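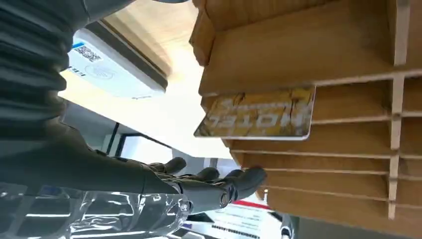
About Pugh

Pugh is a used record shop and listening room. Hiwot Woldemariam and Byung-chul Heo opened it in February with 12 crates of LPs, most of them soul and Ethiopian jazz from Hiwot's own shelves. The name comes from the street we started on. We have moved 2 times and kept it.

We buy and sell vinyl, cassettes and a small number of CDs. Everything is played before it is priced. If a side skips, the sticker says so. Collections can be brought in any afternoon we are open, and we make an offer while you wait unless there are more than 100 records — in that case leave them overnight with your phone number.
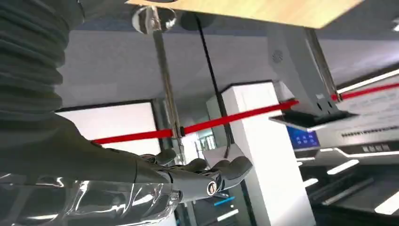 Hand closed on a thin metal pole.

Eun-seong Chae runs the turntable bench. He replaces belts and needles, sets up tonearms and will tell you if a deck is not worth fixing. Troels Baldursdóttir handles mail orders and the metal section, which grew from one bin to 7 after he took it over.

Nulitz, our in-house label, puts out cassettes by local bands in small runs. The first was by Motura, a trio who used to rehearse upstairs. Si-woo Seol does the mastering and the sleeves. Demos are welcome by mail or over the counter. We listen to all of them, but replies can take a while.

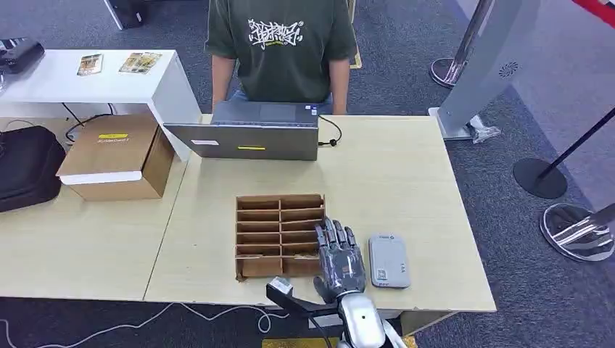
At the table, with the cardboard divider tray.

The listening room has two chairs and one pair of good speakers. It is free to use, one side per person when people are waiting. Please leave drinks at the front.

Page last updated 2018-10-21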